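Eylül Başaran keeps a drawer of failed glue joints in her bindery in Drula. Each is tagged with the adhesive, the paper and the month it was made. The oldest tag reads December, in pencil, and belongs to a paperback whose spine came away in one piece.

She repairs circulating books for libraries, a branch of bookbinding that receives less attention than rare-book conservation and handles far more volumes. We talked about adhesives, grain direction and the economics of keeping an ordinary book on an ordinary shelf.

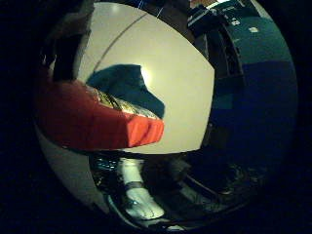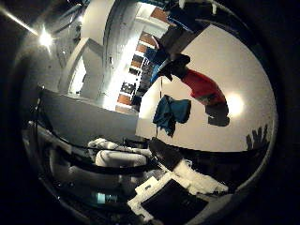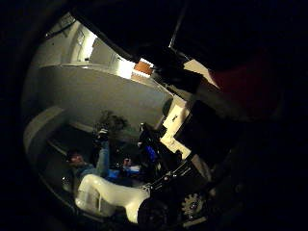

Başaran trained as a chemist and worked in packaging adhesives before she moved to books. The transition was shorter than it sounds. "A paperback is a package," she said. "It's a stack of sheets held along one edge by a polymer. Most of what I needed to know about why they fail, I had already learned from cereal boxes."

The majority of the books she receives are perfect-bound: the folds of the sections are milled off at the factory, the resulting block of single leaves is roughened along the spine, and hot-melt adhesive is applied before the cover is wrapped. The process is fast and cheap. The usual hot melt is based on ethylene-vinyl acetate, which is flexible when new and stiffens with age and cold. Once it stiffens, opening the book flat concentrates stress at one line, and the adhesive cracks there.

"People bring me a book in two halves and say the pages fell out," she said. "The pages are fine. The glue broke first, and then someone kept reading."

Her standard repair is a double-fan binding. She removes the cover, trims or peels away the old adhesive, clamps the block, and fans the leaves first one way and then the other, brushing on polyvinyl acetate emulsion each time. Fanning exposes a narrow strip along the edge of every leaf, so the adhesive grips the face of the sheet as well as its edge. She then lines the spine with cotton mull and leaves the block under light weight overnight.

I asked how much adhesive reaches the face of each leaf. "Less than a millimeter. More than that and the book won't open. Less and you have done the same thing the factory did, only slower."

She is particular about the emulsion. Fresh PVA is white and pours evenly. Emulsion that has been frozen in transit turns lumpy and will not form a continuous film, and she discards it. She buys small containers through the winter and writes the opening date on each lid.

Paper grain occupied a good part of the conversation. Machine-made paper has fibers that lie mostly in one direction, and a sheet bends more readily parallel to them. It also expands across them when it takes up moisture. In a well-made book the grain runs parallel to the spine. When it runs the other way, the leaves resist turning and the spine edge tries to grow while the adhesive holds it at its original length. The result is a wavy gutter.

"You can't repair grain," Başaran said. "You can only recognize it and tell the library not to spend the money."

That decision is the part of the work she discusses most readily. A library that sends her a crate wants to know which volumes justify the labor. She sorts on three questions: whether the paper still folds without breaking, whether there is enough inner margin to lose a little to trimming, and whether a replacement copy can be bought. The third question is answered by the librarian.

At the Linamo district library, that librarian is Anju Negi, who joined us for part of the afternoon. Negi tracks loans per volume and withdraws books that have not circulated in 6 years, with exceptions for local history and for anything that completes a series.

"The books that break are the books people want," Negi said. "If I withdrew everything damaged, I would be left with a very clean collection of things no one borrows."

Her figures for the past year show that repaired paperbacks went out a median of 7 times after returning to the shelf. She considers a repair worthwhile at 4 loans. Cookbooks exceed that easily. Travel guides almost never do, as the information expires before the binding does, and she has stopped sending them.

The two women disagree about tape. Negi's staff use clear polyester tape on torn covers at the circulation desk, and Başaran would prefer they did not. The carrier is stable enough, in her account. The difficulty is the pressure-sensitive adhesive, which creeps under load and collects dirt at the margin. Removing it later takes heat, a thin spatula and patience, and it often lifts the printed layer of the cover.

"It takes our staff 2 minutes," Negi said.

"And it takes me an hour," Başaran said.

They have settled on a rule: tape on the outside of covers only, never on the spine and never on a page. Loose pages go into an envelope with the book. Compliance, according to Negi, is good on the morning shift.

Shelving causes more damage than borrowing, in Başaran's view. A book pulled by the top of its spine loses the headcap within a few seasons. Books packed too tightly are pulled harder. Books packed too loosely lean, and a leaning text block twists in its cover until the front board sits ahead of the back one. Large volumes stored on their fore-edges hang from their own bindings, and the block eventually tears free at the hinge. She recommends filling shelves to the point where a book can be removed by pushing back its neighbors and gripping it at the middle. Oversize volumes should lie flat.

Humidity matters chiefly when it changes. A room that holds steady at a moderately dry level is easier on adhesive and paper than one that is ideal by day and unheated at night. Negi's building falls into the second category. She has asked for the heating schedule to be revised and is waiting for an answer.

I asked Başaran whether newer adhesives would make her work unnecessary. Reactive polyurethane hot melts, which cross-link after application, have been used in book production for decades. They give a thinner, more flexible film and remain sound in the cold. She has no complaint about their performance.

"They hold very well," she said. "The trouble is that they hold very well. If the binding is damaged some other way, say a dog has had it, I can't soften the old adhesive. I have to cut it off, and now I've lost margin."

She sees few polyurethane-bound books in any case. The ones she does see tend to be textbooks and manuals, and the damage is usually to the cover.

Her own advice to readers was limited to a procedure for opening a new paperback. Stand the book on its spine and let the covers fall open. Press down a few leaves at the front, then a few at the back, alternating until the middle is reached. The adhesive film flexes a little at many points along its width instead of sharply at one. She does this with every book she buys, and she did it during our conversation with a paperback that Negi had brought in from the week's new acquisitions, handing it back with a note of the grain direction penciled on the order slip.

The grain ran the wrong way. Negi said she would catalog it anyway.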